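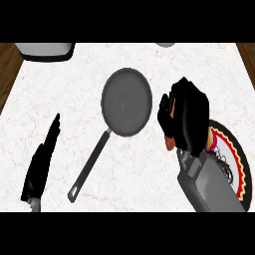 Four months of proper breakfasts, and what happened to my trousers

Thursday, June 4, 2026

Right, so I promised in January that I'd report back on this whether it went well or badly, and it's gone a bit of both, which I suppose is why I've been putting it off.

For anyone new: I work shifts on the phones for a heating firm in Tendstead, I sit down for most of the day, and for years I didn't eat breakfast. I had a black coffee in the car and told myself I was "doing fasting". I wasn't. I was skipping breakfast and then eating two sausage rolls at half ten because the bakery van comes round and I have no willpower when something is flaky and warm. Then a meal deal, then crisps, then a dinner the size of my head at nine at night in front of the telly.

I'd tried the usual things. I did the shakes (hungry, windy, miserable). I did the points one years ago and got very good at cheating it. Last autumn I paid for an app called Grurik, where you log everything and a little cartoon stomach either smiles or frowns at you, and I lasted 19 days before I started lying to the cartoon stomach. Lying! To a drawing! I'd put in "soup" when I'd had soup and most of a baguette.

So the plan in January was deliberately boring. Eat breakfast before leaving the house, sitting down, with some protein in it. Don't change anything else on purpose. See what happens.

What I've been eating

I settled on a breakfast of roughly the same size every day because I can't be trusted to make decisions at six in the morning. I worked it out once, with the packets and the scales, and it came to 400 calories for the eggs version. The porridge version, with peanut butter and a banana, is 495, and I was quite put out by that as I'd always thought of porridge as the saintly one. It's the peanut butter. It's always the peanut butter. I level the spoon off now. Mostly.

The eggs version is two eggs, whatever veg is going soft in the bottom of the fridge, and a slice of the seedy toast. The Visser loaf is the one I like, it's smaller than a normal loaf so the slices look a bit mean, but it keeps me going far longer than the white stuff did. Sometimes I swap in beans. I tried it with cottage cheese stirred through the eggs, as everyone online seems to be doing, and it went watery and I ate it crossly.

On weekends I have whatever I fancy, usually later on, and I don't count it.

The good bits

The sausage rolls went first, and I hardly noticed. I wasn't being strong about it. I just heard the van one morning and thought, oh, I'm all right. That had never happened to me before. I do still have one now and then, usually on a Friday, and I enjoy it a lot more than when it was propping me up.

The other thing was the evenings. I used to come in through the door and start eating with my coat on. Cheese, mostly, standing at the fridge. I'd have put away half a dinner before I'd started cooking dinner. That's calmed right down. I don't know the science of it and I'm not going to pretend I do, I've read three articles that say breakfast matters enormously and three that say it makes no difference at all. All I can tell you is what it did to me, a forty-something woman with a desk job and a weakness for Red Leicester.

My mood before lunch is better too. My team leader noticed before I did, and I'm choosing to take that as a compliment.

The less good bits

I have not lost a huge amount of weight. I know that's what some of you came for, sorry! I lost a bit fairly quickly, then nothing at all for weeks, then a bit more, then I went to a wedding and put some of it back on. My work trousers do up without the breathing-in business, and I've stopped wearing the pair with the elastic. I got rid of the bathroom scales in March as I was getting on them twice a day and it was setting the tone for everything.

I also had a wobble when I switched onto lates. If I don't start until two, is breakfast at six? At ten? I got in a right muddle, ended up eating two breakfasts and no lunch, and felt sick on the bus. What works is eating within an hour or so of getting up, whatever the clock says, and then having a proper meal before I leave.

And it costs more time than I'd like. I get up 18 minutes earlier than I used to, which sounds a daft number but that's what the alarm ended up on after a lot of fiddling. In the dark months I hated every one of those minutes. It's much easier now it's light and I can have the back door open.

A few of you asked about protein powder after the last post. I bought a tub of the Devex vanilla one in February and it's still three quarters full. It mixes fine, I just don't like the sweetness first thing, it sits on my tongue till lunchtime. If you get on with it, lovely. I've been using mine up in pancakes, where you can't taste it so much.

I should say as well, if you've got diabetes or you're on tablets that need food at certain times, please talk to your GP or your pharmacist before you go shifting your meals about. My pharmacist was really helpful when I asked about my thyroid tablet. I'd been taking it with my coffee for years and I was supposed to be leaving a gap! So now that's tablet, shower, get dressed, dry hair, then breakfast, and the whole morning has sort of arranged itself round it.

What next

I'm going to carry on, as it's stopped feeling like a thing I'm doing. The next bit I want to sort out is walking. There's a loop from work down to the canal and back that I could manage in my lunch break if I stopped eating at my desk, and I've done it a handful of times when the weather's been nice. I'd like to do it when the weather isn't nice. Does anyone have a waterproof they actually like that doesn't make them sweat like a boiled ham? Comments are open again, I had to switch them off for a while over the spam.

Oh, and the overnight oats recipe that a couple of you wanted is coming, I just need to make it once with measurements instead of chucking it in a jar.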